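Descaling the Flovero: what worked on a seized steam valve

Notes from a Sunday with the two-group Flovero that came out of the Stolbridge canteen. Skip to the valve section if the boiler side is already familiar. 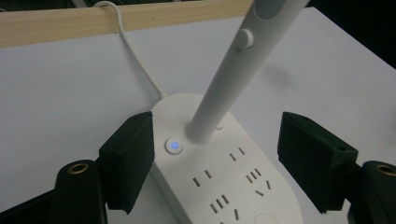 Condition on arrival

The machine had made its last coffee in April and had been drained badly. The left group ran, the right group dribbled, and the steam valve would not turn at all. The plate on the back gives the model as 3352. That matters when ordering gaskets, as the later version takes a thinner one and the two look the same in a bag.

Pressure relief first. I left the machine off overnight with the left steam tap open, then checked the gauge before touching a spanner. The gauge read zero, but the needle on these sticks, so I cracked the drain fitting as well and got a cupful of grey water.

Descaling

I used citric acid at 200 g to the batch, mixed in warm water and poured in through the safety valve port. Pantelis Margaritis, who serviced these for Vasilakis for years, uses a stronger mix and a shorter soak. I prefer to do it twice. The first batch came out the colour of weak tea and the second was nearly clear. Three full rinses after that, then a taste test on the fourth. Still slightly sour. A fifth fixed it.

The element had a crust on it like the inside of an old kettle. Most dropped off in the soak. I left the remainder alone, having once scraped through the sheath on a smaller boiler.

The valve

Seven attempts over two evenings. Heat from a hot air gun and penetrating oil did nothing useful. What moved it was tightening by a few degrees before undoing, repeated until the thread gave up. The spindle was scored where the packing sits. I polished it with 400 grit wet paper, which is coarser than I would like, and fitted new packing from Illik. Their sizes are listed by outside diameter only, so measure the bore and not the old packing, which will have squashed.

Food-safe grease on the thread, a thin smear. Do not grease the seat.

Result

It held pressure for roughly an hour with no drip from the steam arm. The right group is better but still slower than the left, and I suspect the jet. Rozália Juhász has a spare from a scrapped machine and is posting it.

Still to do: group jet, drip tray screws (one missing, one wrong thread), and the pressure switch, which clicks later than it should.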